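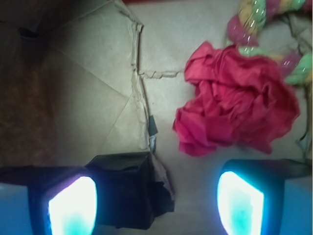

Cristóbal Lucero asked that the fingertip pads be checked before every run, as a drift in their brightness had spoilt an earlier set of grasps in June. We took this up as the first step of the daily routine.

Figure 3. Two-fingered gripper with lit sensor pads, seen from the wrist camera. Black tape covers the component beside the left pad.

3.2 Upkeep of the Jara cell

Each pad is wiped with a dry cloth and left lit for 6 minutes before a reference reading is stored. The tape is replaced when a flap comes loose – the wrist camera shows this well enough without removing the finger. After 30 grasps the reading is taken again, and a pad that differs from its reference is swapped. A swap takes around two minutes with the Zarnness mount.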